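Rhodri Morris restores and models wartime trailers, and his current subject is the one-ton cargo trailer in 1/35 scale. The master was drawn in Votix and printed at Prydderch, the small shop he runs with Emlyn Jenkins.

The first problem was the tarp bows. "Printed bows sag under their own weight before they cure," Morris said. "We switched to 0.6 mm brass wire and a bending jig. The sockets are still printed." Each set takes him 6 minutes to form.
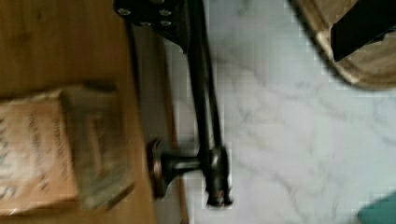 How are the wheels attached?

They press onto a brass axle and are left unglued until the paint is finished, so the tires can be masked off the model.

Jenkins handles the resin. He cures the bodies for 90 minutes and checks the floor against a steel rule. "If the floor is bowed, the drawbar points up, and you can't fix that with filler," he said. Two of the early bodies were scrapped for it.

Morris has 321 reference photos on file, most showing the landing leg folded. He wants a clear view of the latch from below before the September release. "The manual drawing leaves out the spring," he said. "I'm not going to guess at it."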